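首页 | 项目 | 会议记录 | 设备台账 | 联系我们

本站使用 Cookie 以保存您的登录状态。继续浏览即表示同意。 [接受] [设置]

手持夹爪异常闭合事件分析会 会议记录
三月,星期四
记录:Toivo Miettinen

时间:14:00 至 15:35
地点:Irnthorpe 二楼小会议室
主持:Araceli Sarmiento
出席:采集组、机械组、软件组、安全负责人。Mernham 方面电话接入,14:40 后退出。

一、上次会议遗留事项

1. 夹爪备用线缆已到货,入库。关闭。
2. Okabe 项目的桌面任务清单仍缺最后一版,采集组本周内补交。
3. 充电柜标签脱落的问题未处理,转行政。

二、事件经过

由采集组口头说明,Toivo 补充日志内容。

周二上午,操作员用手持夹爪在 3 号台做桌面取放任务。第 80 次采集结束后,操作员松开扳机,两指张开到位,准备换物品。左手伸入两指之间取放物品时,夹爪在没有扣扳机的情况下自行闭合,夹住食指第一节。操作员按下柄部断电按钮,两指没有立刻松开,由旁边同事手动掰开。

伤情:皮肤压痕,无破损,当天冷敷处理,周三复诊正常。已按轻微伤害登记。

操作员本人到会,确认以上叙述,并补充一点:闭合之前听到柄部有一声轻响,与平时张开到位的声音不同。当时没有在意。

三、检查结果

机械组周二下午拆检该夹爪,周三复测,结果如下:

1. 两侧指块无裂纹,安装螺钉扭矩在规定范围内。
2. 传动部分无卡滞,手动推拉顺畅。
3. 扳机位置传感器的插头没有插到底,轻晃线缆时读数跳变。跳变方向与扣下扳机一致。
4. 断电按钮功能正常。断电后电机失去驱动,但减速机构自锁,两指停在原位,需要外力才能分开。

软件组从日志中找到对应时刻:扳机读数在一个采样周期内从 0 跳到 100,随后保持 6 个周期,再回到 0。控制程序没有对跳变做合理性判断,按正常指令执行闭合。读数回零以后电机应当反转张开,但当时已触发堵转保护,程序停在保护状态,等待人工复位。

Araceli 问,堵转保护之后为什么不自动退开一小段。软件组答,最初的考虑是防止掉落物品,夹着玻璃杯时自动退开会摔杯。机械组认为手指和杯子应当分开考虑,现有硬件又分辨不出两者。此点讨论较久,没有当场定下来,见第六节。

四、原因

会议同意按以下写法记入报告:

直接原因:传感器插头松动,产生错误的闭合指令。
促成因素:控制程序缺少跳变过滤;断电后两指不能自行松开;操作规程没有禁止在通电状态下把手伸入两指之间。

插头为何松动,目前只有推测。该夹爪上月换过一次线缆,更换记录上没有复核签字。机械组不排除是换线时没有压到位,也可能是搬运中受力。报告中写“未确定”。

安全负责人提出,不要把“操作员未按规程操作”写入原因,现行规程里没有这一条。全体同意。

五、同类设备排查

Ongate 和 Irnthorpe 两处在用的同型夹爪全部停用,逐台检查插头。Irnthorpe 的已查完,另发现一台插头锁扣缺失,已贴停用标签。Ongate 的周五前查完。

复测统一在空台面上做,不放任何物品,两指全开,贴近台面保持不动,操作员不碰扳机,晃动线缆,观察是否有动作。

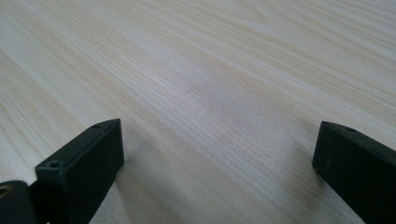

测试编号 197 的夹爪按此方法做了三轮,未再出现自行闭合。机械组说明,插头重新压紧之后不复现属于预期,不能据此认为程序一侧没有问题。软件组另外做了信号注入,直接给出错误读数,夹爪照样闭合,与事件中一致。

Mernham 方面询问已采集的数据是否受影响。软件组答,当天这台夹爪的数据先全部隔离,筛查扳机读数有跳变的片段,其余片段经复核后放行。Mernham 要求书面通知,由 Araceli 发出。

六、措施和负责人

1. 停用夹爪恢复使用前,插头须加装锁扣并由第二人复核签字。机械组,下周三前。
2. 控制程序增加跳变过滤,单周期变化超过阈值时不执行闭合,并发出提示音。软件组,先在一台上试用,试用期间不用于正式采集。
3. 堵转后是否自动退开:机械组和软件组各出一页方案,下次会议决定。
4. 操作规程增加一条:换物品时夹爪离开台面放到支架上,手不得进入两指之间。采集组起草,安全负责人审。
5. 各采集台张贴手动掰开两指的方法,附操作步骤。采集组,本周内。
6. 线缆更换记录表增加复核栏。Toivo。
7. 事件报告终稿由 Araceli 签发,抄送 Okabe 项目。

采集组反映,第 4 条会使每次换物品的时间变长,Okabe 项目的进度要重新排。Araceli 表示先执行,进度由她与对方沟通。

七、其他

支架数量不够,3 号台和 5 号台目前共用一个。采购单已提,到货前 5 号台暂停手持采集。

有人提出能否戴防夹手套。试戴过一种,指尖太厚,取小件困难,暂不采用,安全负责人再找两种样品。

下次会议:下周四 14:00,地点不变。

以上记录如有更正,请在下次会议前告知 Toivo。

上一篇 | 下一篇 | 返回会议记录列表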